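Zuline
Início > Casa > Organização > Separação de recicláveis

Conjunto de cestos Santoro para recicláveis, em tecido cinzento
Ref. 305

Disponível em loja e por encomenda

Há quem tenha um sistema para a reciclagem e há quem tenha um saco pendurado na maçaneta da porta da cozinha. O conjunto Santoro foi pensado para o segundo grupo, que é maior e costuma ter maçanetas piores.

São três cestos abertos, em tecido cinzento mesclado por fora e escuro por dentro. O forro escuro disfarça aquele último gole de sumo que toda a gente jura ter bebido. Não têm tampa, pedal, sensor nem aplicação para telemóvel. Abre-se a mão e o objeto cai lá dentro.

O rebordo é acolchoado e cede um bocadinho com o uso. Recebemos duas reclamações sobre isto e respondemos às duas com a mesma frase: é tecido, tem o feitio do tecido. Quem precisar de arestas a direito encontra na página seguinte a linha Brultedent, rígida, mais cara e com um som bastante desagradável quando lhe cai uma garrafa em cima.

O que vem na caixa

3 cestos de tecido
3 cartões brancos com letra preta
1 folha de instruções, que ninguém leva a mal se for direta para o papelão

Sobre os cartões

Vêm em inglês: Bottle, Plastic e Can. A Loukia Xenos, que escolheu a letra, defende que se leem do outro lado da sala, e tem razão. Para "Bottle" usamos o vidro, para "Plastic" o plástico e para "Can" as latas. Sim, uma garrafa de plástico também é uma garrafa. Já tivemos essa conversa ao almoço, mais do que uma vez, e o plástico ganhou sempre. Os cartões apoiam-se à frente do cesto, soltos, e trocam-se de lugar quando for preciso. Se preferir escrever os seus, qualquer cartolina serve.

Onde pôr

Numa mesa, numa bancada ou numa prateleira baixa. Em escritórios funciona bem ao lado da máquina de café, desde que alguém se lembre de os esvaziar. No chão também dá, mas os cães têm opiniões próprias sobre triagem.

Limpeza

Pano húmido e sabão neutro. Não vai à máquina. O Phúc Ninh experimentou em fevereiro e o cesto dele serve agora para guardar meias. Passe as embalagens por água e deixe-as escorrer antes de as pôr lá dentro; o tecido agradece e a casa também.
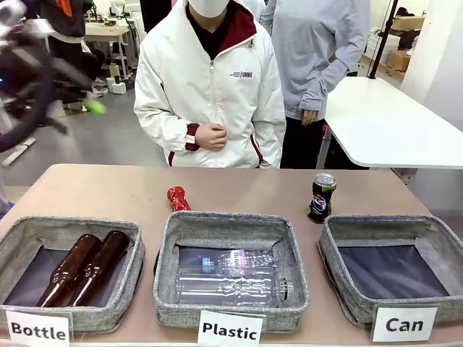
Zuline – Departamento de Casa e Organização

Duas garrafas de vidro castanho no primeiro cesto, duas de água no do meio e o das latas ainda à espera, com uma lata de Pepsi de pé ali atrás. Qualquer pessoa que já tenha arrumado a mesa depois de uma reunião conhece esta fase.

Perguntas que nos chegam

Posso comprar só um cesto? Pode, na loja de Prarnport. Por encomenda, só o conjunto.

Serve para papel? Serve, se o papel couber. Caixas de piza não cabem, já se tentou.

Aguenta garrafas cheias? Isso já é uma garrafeira, e fica noutro departamento.

Encomendas e devoluções

Entrega em 5 dias úteis. Para quantidades destinadas a escolas ou escritórios, peça orçamento a Folke Fagerlund, ao balcão da loja. Aceitamos devoluções de cestos limpos e vazios. Por favor, vazios.

Página atualizada em 24 ago 2019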